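PRESS RELEASE
15/11/2021

Premudbridge opens its doors for an evening of robots and small cubes

Come and see what our simulated arm has been up to

I've been asked to write this one myself because I'm the person who'll be standing by the big screen for most of the evening, so please forgive me if it sounds more like a letter than a press release!

On the first Thursday in December we're opening the Premudbridge workshop to anyone who fancies a look. Parents, pupils, people from the firms next door, local papers, all welcome. The main attraction is Laltard, our simulation project, in which a white robot arm practises simple jobs on a dark tabletop that exists only inside the computer. The job we'll be showing is block stacking, with one teal cube and one pink one. It sounds like nothing much, I know, but I've watched grown engineers hold their breath over it.

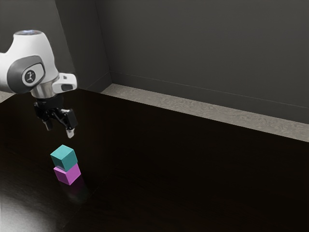
We did a trial run for the neighbours last month and learned a lot about how to talk people through it. Everyone wanted to know who was steering. The answer is that you can do it either way - we'll have one screen where Laltard runs by itself and another where visitors take over with a hand controller and try to do the same thing. My own score on the second is poor and I'd rather not see it printed.

The evening comes in 2 parts. The first is a short talk by Wing-sze Fung, who wrote most of the control software and has promised to keep the sums to a minimum. She'll explain why we rehearse in simulation before going anywhere near real machinery, and how you tell a gripper when to close and when to let go. After that it's hands-on until we shut, with tea and biscuits in the Paulík room across the corridor. 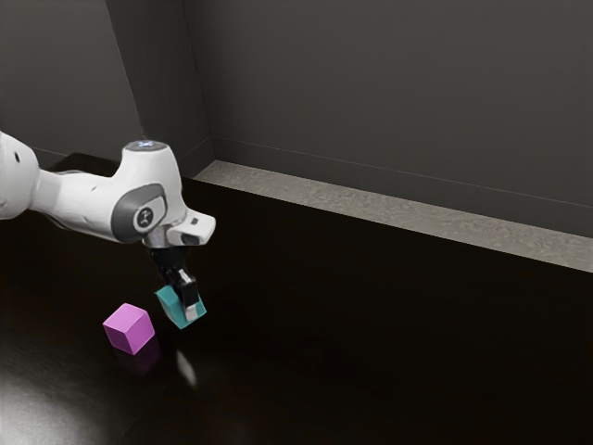
Children tend to go straight for the controller, so we've set aside 3 low desks for them near the front. Please stay with under-tens - the corridor doors are heavy and the stairs are steep. There's a lift at the back of the building, and if you need a quieter time to visit, tell us when you book and we'll let you in before the talk.

We have room for some 300 people over the evening, which felt like a silly number when we picked it, but bookings are already coming in nicely. Entry is free. Grotuton, who have lent us the screens and the projector, will have a table by the entrance and are happy to chat about work placements for next summer.

Reporters and photographers are very welcome and can have a turn at stacking before the public arrives. Wing-sze and I will both be free for interviews then. Still pictures from the simulation can be had from the front office, as can booking forms and directions.

Doors open at half past five and the talk starts at six.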